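Home Issue Contents Authors Submit Contact
Search this journal Enter keywords Advanced search

4. Living with the Penon kit

4.1 What we bought and how we set it up

We went with the Penon starter kit, mostly on the advice of Anjana Kodikara, who had used an earlier version at Fevilthorpe and didn't hate it. The kit is a two-finger gripper, a small wrist camera, a mounting plate, a cable that is a bit too short (more on that in 4.3), and a year of the vendor's software. Fukura sells it as ready to run in an afternoon. It took us two, and most of the second went on the camera driver, which kept grabbing the wrong port until Janaka Khan found the setting on page 186 of the manual. If you buy one, go there first!

I should say up front that we paid for the kit ourselves and that Fukura had no say in this section. Their support people did answer our emails, usually by the next morning, and I'm grateful for that.

4.2 The fruit tasks

Our main question was how well the kit copes with stuff that isn't a nice firm box. The vendor's own demos lean heavily on boxes, so we went the other way and built our task set out of fruit. We wrote 8 tasks, all variations on moving a piece of fruit into or out of a bowl, and logged 2,510 attempts with two operators, Dilani Sultana and me. After throwing out runs with dropped video or a stalled arm, we kept 2,149 for the analysis in Section 5.

Apples I'd call easy. They're big, they're round, and the fingers more or less center themselves if you come in anywhere near the middle. Grapes were the task I kept wanting to put off (Dilani was much more patient with them than I was). A bunch doesn't have one width. You line up on what looks like the thick part, close the fingers, and the load shifts as soon as you lift. We ended up aiming for the middle of the bunch and closing at the slowest speed the software allows, and I'd suggest starting there.

The wrist view helps a lot with this, and it's the part of the kit I'd miss most. You get both fingertips and the thing between them, plus enough of the bowl to keep your bearings. The price you pay is that the fingers themselves take up a fair bit of the picture, and whatever is behind them is just gone until you move.

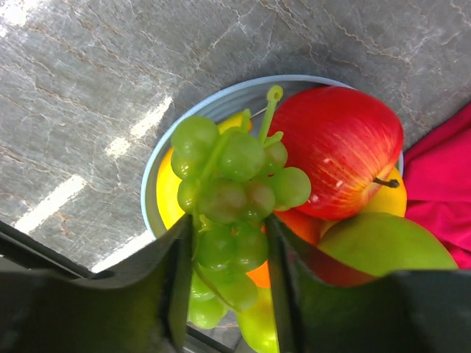

Figure 3. Wrist camera view in the grape task, with the bunch between the two fingers over the fruit bowl.

Glare was the other nuisance. A shiny tabletop throws bright streaks back at the camera, and the automatic exposure in the stock software didn't always deal with them gracefully. Vasilis Vukadinović wrote us a small script that locks the exposure at the start of each attempt, and we used it for every run we report.

4.3 Small complaints

The cable, as promised. With the arm stretched out to the far side of the table it pulls tight at the elbow, so we swapped in a longer one from the Araújo catalog and had no more trouble. I'd also like the finger pads to be sold separately. At the moment you have to order the whole finger.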